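Counter Work

A shared workshop in Hidberg is building a drinks station from scratch, and the hard part is the packets

The bench at the back of the Skutlow workshop has been given over to one job since November. Araceli Miranda, a controls technician by day, is building a small two-armed machine that will fetch a cup, add a stirrer and a sugar packet, and put the lot in a takeaway bag. It does not make the coffee. Automatic coffee machines already do that well enough, and she sees little point in competing with them.

Miranda calls the project Zovbridge. The arms are secondhand, bought as a pair and stripped down to the gearboxes. The base is aluminium extrusion bolted to a steel plate, and the controller lives in a grey enclosure underneath, with the emergency stop on a 20 mm hole at the front. Total spend so far is a little over what she had planned, mostly because of the wrist motors.

Before any of it moves under its own power, the task has to be done by hand and broken into steps. Miranda works from head-height views of a person at a self-serve counter, because the build carries its own camera at the same height and sees the counter at much the same angle.
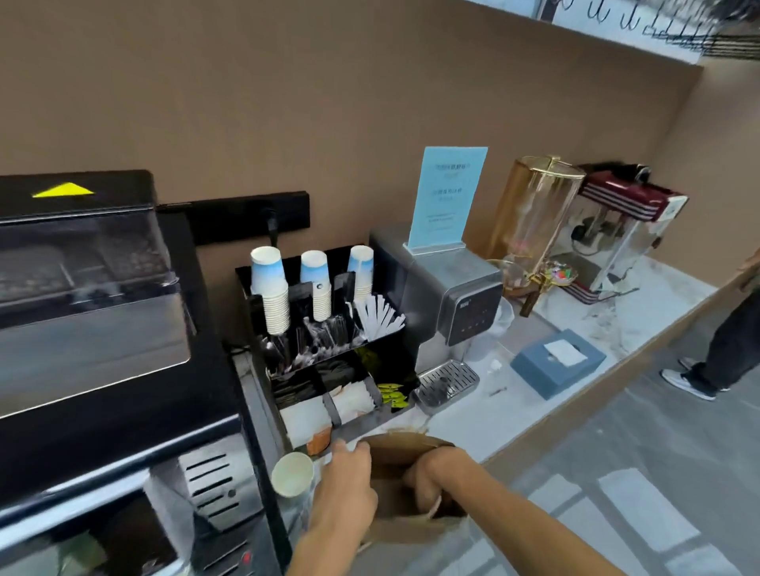
The caddy between the black appliance and the drink dispenser, with one hand in the mouth of the bag.

Paper bags are a nuisance. An open one sags as soon as it is touched, so one arm has to hold the mouth while the other does the loading. Miranda's first gripper closed at a fixed force and creased the paper badly. The second has a current limit on the finger motor and silicone pads cut from baking mat. It held a test bag through 100 cycles on the bench with no tears, although the pads needed cleaning partway through.

Cups are easier. They are stiff at the rim, they sit in stacks, and the stack position hardly changes. The trouble is separation, as two nested cups will often come away together. The current fix is a quarter turn of the wrist during the lift, with a load cell checking the weight. If the reading is high, the arm puts the cups back and tries again.

Reflections have cost more time than anything mechanical. Gloss black panels and stainless drip trays return bright patches that the depth camera reads as holes. A polarising filter helped. So did ignoring every depth value inside the outline of a known appliance, a crude rule that has stayed in the code.
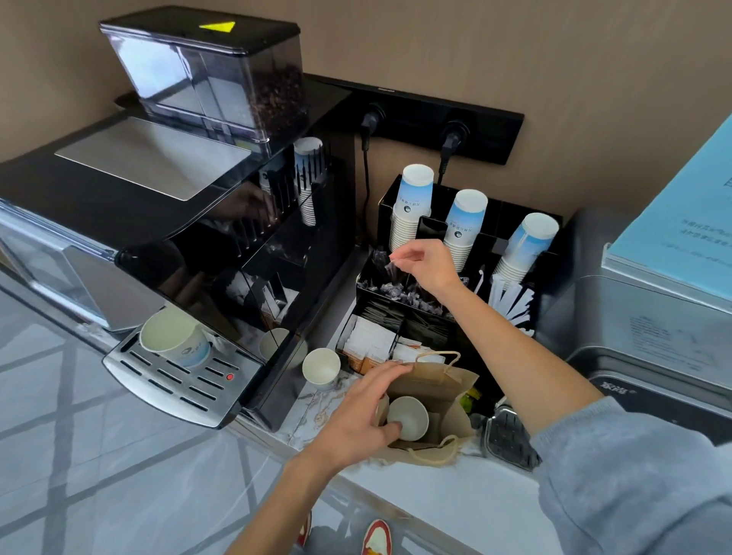
Picking a black packet from the top compartment while the left hand steadies a cup in the kraft bag.

The packet pick is where the project stands now. A person pinches one packet by the edge and hardly looks. The gripper needs fingertips thin enough to enter a full compartment without pushing the contents down. Miranda has printed 18 versions of the tip. The one in use is a tapered nylon blade with a strip of rubber glued to the inner face, driven by a Jacquet miniature servo. It picks single packets reliably when they stand upright and poorly when they lie flat.

Her next change is to the software. At present the arm goes for whichever packet is nearest. The revised routine will score each visible edge and choose the one with the most clearance on both sides, which should cut down on double picks. She has 500 labelled pictures to tune it with and expects to need more for the clear-wrapped items, as their edges barely show under overhead lighting.

The workshop's open bench night is Thursday. The arms will be running at reduced speed, with the guard fitted.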